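Ticket 1214: Dryer stops at 9 minutes remaining, every load
Status: Open (again)
Product: Jusholm heat pump dryer, bought January 2026

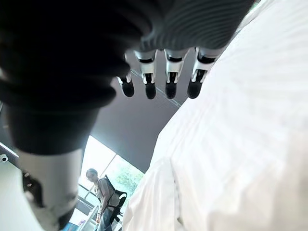
Cotton cycle runs fine until the display says 9, then it beeps and shows the filter light. Filter is clean. I have cleaned it so often it may be getting thinner.

Tried so far:

Unplugged for 24 hours, as your chat window told me to. Same stop, same beep.

Rinsed the lower filter and let it dry overnight. Got through one load of towels, which I reported here as a fix. Please disregard my earlier enthusiasm.

Switched from Cotton to Mixed. Stops at 9 there too -- at least it's consistent.

Reply from Sinelier Support: Please confirm the drain hose is not kinked and the unit is level.

Hose is straight. Unit is level front to back, slightly off side to side. Turned the left foot half a turn. No change.

Reply from Sinelier Support: We have marked this ticket as solved.

Reopened. Spin speed on the washer is already 1000, before anyone asks. Could someone tell me whether the moisture sensor is covered under the warranty, and if I can get at it without taking the drum out?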